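Home Reviews Instruments Teaching Labs About Contact
Search this site Enter keyword Go

Review: Vadix Double-Pendulum Kit

The Vadix kit is intended for undergraduate courses in classical mechanics. The Department tested 2 units in September, logging 204 releases at the Ronmont teaching laboratory. Bearing friction was low, and the angle sensor held its calibration throughout. The printed manual treats chaotic motion too briefly.

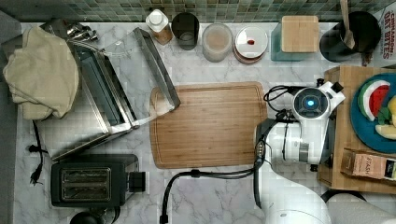
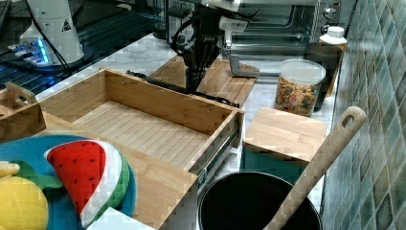
Recommendation

Suitable for second-year courses. Instructors should supply their own notes on error analysis.

Reviewed by Yakubu Afolabi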